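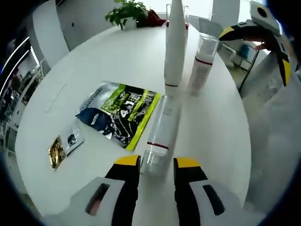 Unit Pricing Should Cover What Is Left in the Container

Unit pricing on grocery shelves works well for one job. It lets a shopper compare the cost per ounce of two packages without doing the division. The label assumes that the amount sold and the amount used are the same. For rice or dried beans the error is small enough to ignore. For lotion, toothpaste, ketchup and any liquid thicker than water, it is not.

My argument is that packages of viscous products should carry a second number next to net weight: the recoverable weight, meaning what a normal user can get out by normal means. The unit price should be computed from that second number.

The physics is ordinary. A thick product does not flow until the force on it exceeds its yield stress. Gravity supplies enough force when the container is full and the column is tall. As the level drops, the force drops with it, and a film stays on the wall. Pumps have a separate problem. The dip tube stops short of the bottom, and anything below the inlet stays there unless the container is tilted or opened. Narrow necks and hard shoulders hold product that a straight-walled jar would release to a spoon.

A shopper can see none of this on a label. Two bottles with identical net weight can have very different residue, and the one with the lower shelf price may be the more expensive per ounce applied.

Roksolana Mykhailiuk, a packaging engineer I worked with at Vuorinen, kept a log of spent containers returned by households in a trial at Pranbridge. The log ran to 3683 entries. Each container was weighed as received, cut open, washed, dried and weighed again. The difference was recorded as residue. Her finding was that package shape explained more of the spread than the formula inside did. The same body lotion, sold as Fetari in a squeeze tube and in a pump bottle, left far more behind in the bottle.

Manufacturers raise two objections. The first is that residue depends on the user. Some people store bottles upside down and some cut tubes open with scissors. This is true, and it is also true of fuel economy, which is still measured on a fixed test cycle and printed on a sticker. A test needs to be repeatable and to rank products in the right order. A protocol with a set temperature, a set number of strokes or squeezes, and a set drain time of 3 minutes would do both.

The second objection is cost. The test requires a scale, a fixture and a technician. It would be run once per package design and again when the closure or the formula changes. Compared with the tooling for a new bottle mold, the expense is minor.

A weaker version of the rule would limit the number to containers with a pump or a neck narrower than a set diameter. I could accept that as a first stage. Jars and tubs already perform well, and their makers would probably volunteer the figure.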